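Stitching evening returns in March

The winter session of our suturing practice evenings is over, and Glenys Lambert has asked me to report that standards were high. I was there, and I would put it at medium.
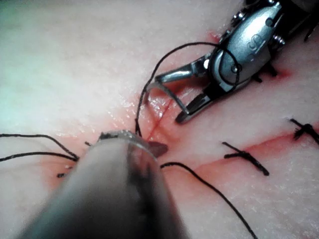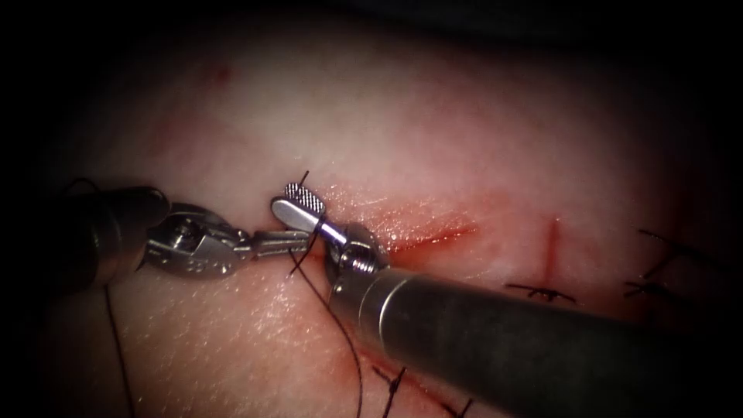
Dark thread remains the great leveler. It loops where it likes, and it has no respect for seniority. Gerardo Belmonte spent his whole turn on one knot and then gave the rest of us a short talk on patience, which we bore well.

Eleri Bellis has ordered more practice pads from Merkitz, 100 of them, so please stop hoarding the old ones in your desk drawers. (Arnar, this means you.) Thread is still signed out from the gray cabinet. Put the short ends in the bin, please. They have been turning up in the coffee corner.

The March session has room for two more people. Names to Séverine Lacroix, who would also like her good scissors back.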